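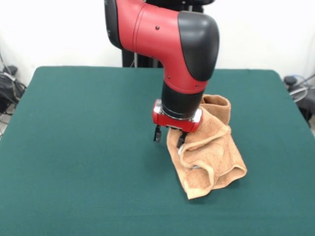 Section 2. Planning and budgeting for your towel-handling cell

Read this section before you place an order. It covers the Ivent single-arm cell and the parts that are bought separately.

2.1 Before you ask for a quote

1. Measure the floor space. Include the table, the column behind it and room to walk down both sides.
2. Decide what the arm will handle. Small terry towels, bath sheets and flat linen place different demands on the gripper and on the size of the table.
3. Write down how the items will arrive. Towels dropped in a heap take longer to pick up and lay out than towels handed over by a corner, and the cycle time in your quote depends on this.
4. Check where the nearest power and network sockets are.
5. Send these details to the Drukcombe office with the order form.

Note: Quotes prepared without item 3 assume one towel on the table at a time.

2.2 What to budget for

Arm, controller and column: on the main quote.
Two-finger gripper: on the main quote.
Table with felt covering: £1546, delivered flat.
Spare felt and fingertip set: £845.
Cable covers, floor fixings and guarding: priced after the site visit.

Allow for the spare felt in the first year's budget. A smooth, plain covering in a colour well away from that of your towels is the best choice. If you handle dark green linen, ask for another shade when you order.

Caution: Do not fit the table covering over an existing cloth. Loose layers can be pinched along with the towel.

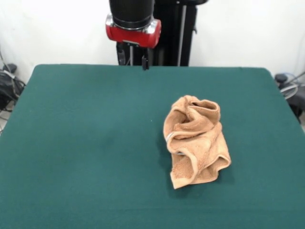 2.3 Trial period

1. Set aside 4 weeks for trials before the cell is counted in your production figures.
2. Use your own stock. New towels are stiffer than ones that have been through the laundry, and the results will not match.
3. Start each run with a single crumpled towel, placed within reach of the arm.
4. Log every missed grip and every pick that brings up only a fold.
5. Return the log to Tavares, the service contractor, before the second site visit.

Caution: Keep hands off the table while the arm is powered, including when it is holding still.

Note: Staff time is the cost most often left out. Plan for 2 people during trials, one at the controls and one resetting the towels.

2.4 Ordering a second cell

Wait until the trial log has been reviewed. The controller can be shared between cells only if both stand in the same room. Delivery from Trutavville is slower in August.

Continue to Section 3, Unpacking and fixing the column.

Was this page useful? 4 found this helpful | 2 comments | Share

We use cookies to remember your settings. Accept | Manage

© Ivent, Trutavville | Contact us | Back to top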